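6 min read

Section 4: Showing Okska a task by hand

By now you should have the base unit plugged in, the hand grippers charged and the Custum software open on your laptop. If any of that sounds unfamiliar, do go back to Section 3 first – it will save you a good deal of muttering later on.

Showing a task by hand simply means that you do the job yourself, holding the grippers, while Okska records how you moved. You needn't be graceful about it. You only need to be clear, and to do the job much the same way each time.

Before you start

1. Pick a table you can walk right up to. A height between 680 and 900 mm suits most people, and your shoulders will thank you for it by the end of the afternoon.

2. Put out the things you want handled. Ordinary household bits and pieces are ideal, and it does no harm at all to have other objects lying nearby, as the robot will have to cope with that sooner or later.

3. Wipe the finger pads with a dry cloth. Crumbs and sugar get everywhere.

CAUTION: Keep your free fingers clear of the linkages behind the pads. They close faster than you'd expect and can give you a nasty nip.

Recording a demonstration

4. Hold the grippers in a relaxed grip, fingers open, and wait for the short tone.

5. Move towards the object at the pace you'd use to pass someone a full cup of tea. If you catch yourself rushing, stop, put everything back and begin again.

6. Bring the open fingers down on either side of the object and pause for 2 seconds before you close them. This feels terribly long the first few times, but please don't skip it.

7. Squeeze gently until the pads touch both sides. With soft foods such as bread or cake, stop at the first touch and lift from there.

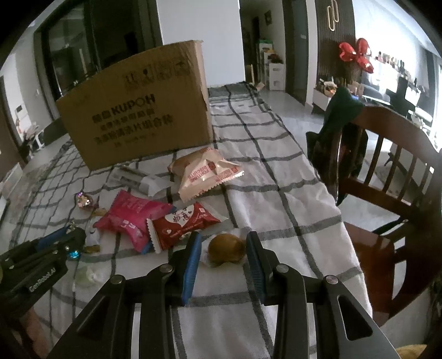
8. Carry the object to where it belongs, lower it until it rests on the surface, and only then let go. Dropping it from a height, however small, teaches the robot to drop things too.

9. Draw your hands back and press Save. If you weren't happy with that attempt, press Discard instead – a short set of tidy recordings is worth far more than a long set of muddled ones.

NOTE: The memory card holds 2000 recordings. Copy them to the Tarnport folder when the warning light comes on, and wait for the light to go out before you remove the card.

If you would sooner guide the robot from across the room, the Tehrani remote handset is covered in Section 5.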